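### 3.2 Mock ballot with animal candidates

Ballots went out in September to 568 households in Fandthorpe and Nellari. Two novelty candidates (a goat, a parrot) listed next to the real ones. Question was simple: do joke names pull votes away, or just bring in people who'd stay home? 112 came back from Nellari, all usable. Fandthorpe slower, see 3.3. 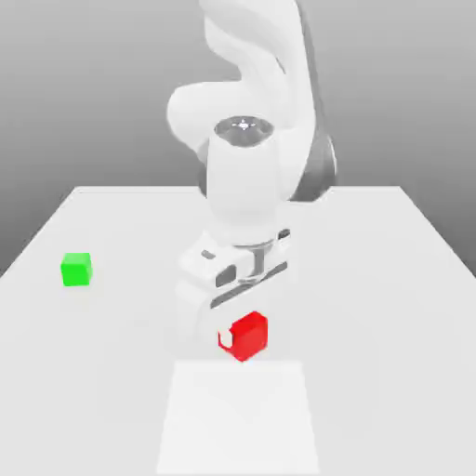

**Figure 2.** Simulated white robotic arm at a light gray tabletop.

Goat voters mostly said they wanted to "send a message" — few could name the message. Parrot voters skewed younger. We coded the free-text answers twice using the Naidu scheme, and disagreemnts went to a third reader. Slogans mattered less than expected. Yard signs mattered more, at least in Nellari where the goat had 100 of them.

Turnout effect is small and we dont push it. Fovasham left out here, ballots there were printed without the parrot.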